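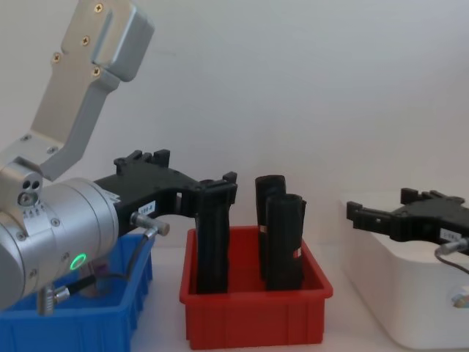 Pronen sorting bins, ribbed wall, open top

The Pronen bin is a shallow plastic tray for keeping small things standing and easy to find on a table or a shelf. We sell it in blue and in red. The walls have ribs on the outside, and the rim has a lip, so the fingers have something to hold when you lift it.

Many customers buy one of each color and give each color a meaning. In our own packing room we keep jars with lids in blue and black tubes in red. It is a simple rule and new people learn it in the first morning.

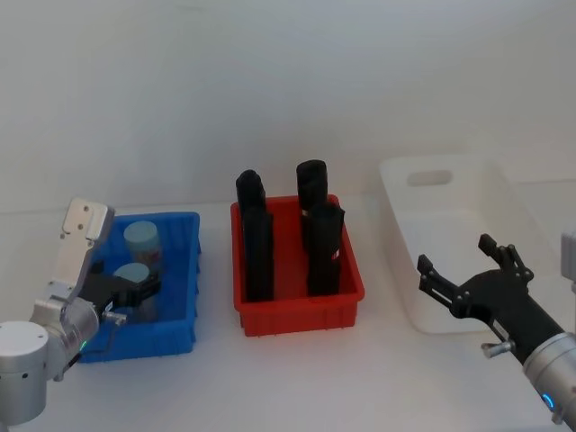
Bottles and tubes should stand upright, one behind the other. Very tall items can tip if you carry the bin quickly — for these we recommend the Kalline tub, which has higher walls and is sold separately.

Cleaning: warm water and normal dish soap. Please do not use the dishwasher, the rim can lose its shape.

Ordering
Sold in packs of 4 or 8, one color per pack. Mixed packs are not possible at the moment, but we hope to offer them from January.
Article 2000: blue
Article 3000: red
Label holders from Segers are clipped on the lip and must be ordered with their own article number.

Orders are sent from the Bridimano warehouse. For larger quantities please write to Yao-tsung Cheung in the sales office and tell him the color and the number of packs.

Page updated Nov 30, 2019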